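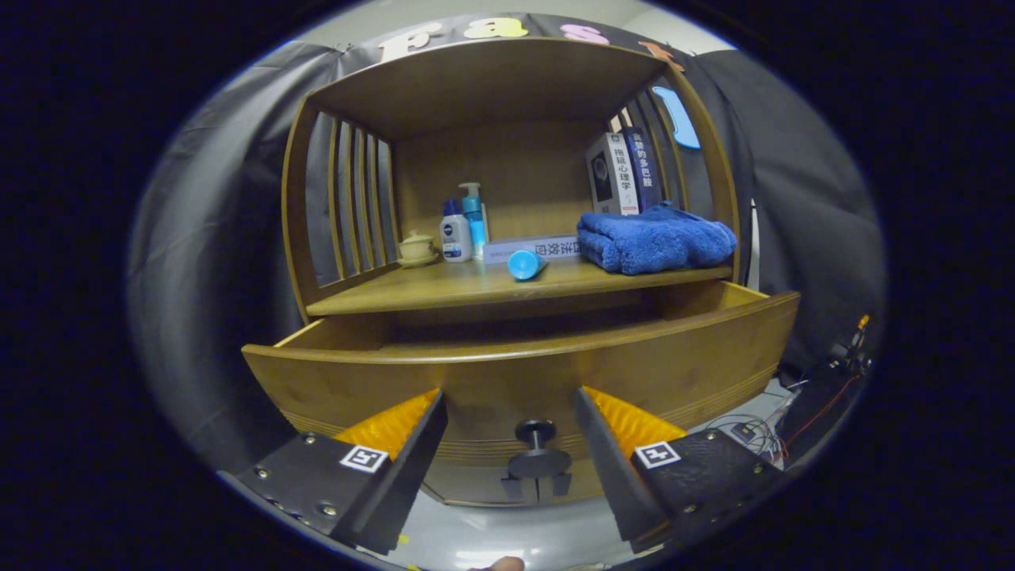

Notebook, December, evening entry

Started writing at 9:40 pm, both children asleep. This is for me and for Aníbal, and for whoever helps us in the mornings after New Year.

What we try this month: to leave the apartment at 7:50 without shouting. Last month we left at 8:10 on most days, and two times I forgot the bag of the little one on the stairs.

Evening part (before 10 pm)
Clothes for both on the chair, socks inside the shoes. Pomow cups washed and with the lid open, otherwise they smell. Oats measured in the small pot, 50 grams for each child, milk I add in the morning. Diaper bag closed and hanging on the door. The Mudel app sends me the daycare menu at 8 pm, I should read it at that moment and not in the elevator.

Morning part, as it went today
6:15 I got up alone. Coffee, ten quiet minutes. I want to keep this even if I sleep less.
6:40 the little one woke up, change and bottle on the sofa.
7:05 the big one. She wanted the yellow sweater, which was in the wash. We lost almost all the time here. Next time two sweaters on the chair and she picks one.
7:20 oats. Half of it eaten, the rest went in the fridge.
7:35 teeth, hair, shoes. The little one took off his left shoe again after I put it on, so shoes are now the last thing before the coats.
7:56 door closed. Six minutes late, but calm.

Steps
I wear the Satti band again, to see how much I walk before work. Yesterday 1334 steps until the daycare gate, today 1372. The difference is probably me going back for the hat. My goal for the mornings is 2000, so I would need to take the long way by the bakery when I come back. I did it one time and I liked it. With rain I will not.

Sleep
The little one woke at 3:10 and again at 4:30, short. I gave water only. Aníbal Arboleda thinks the room is too warm and he turned the heater one step down. We wait three nights before we decide anything, because the last time we changed the heater and the pajamas together and learned nothing.

Nastard vitamin drops: the bottle is nearly finished. I write the dose on the calendar now, we had a morning when both of us were not sure who gave it.

Changes for tomorrow
- Two sweaters on the chair.
- Hat inside the coat sleeve.
- Shoes after teeth, right before the coats.
- No phone between 6:40 and 7:50. I checked messages at 7:25 today and it cost me more than I thought.

Question for Aníbal: can you do the teeth of the big one when you are home? With you she opens the mouth.

Added 10:20 pm: we have oats for two more mornings. Also bananas, and the cream for the hands, the one without perfume. Mine are very dry from the cold and from washing cups.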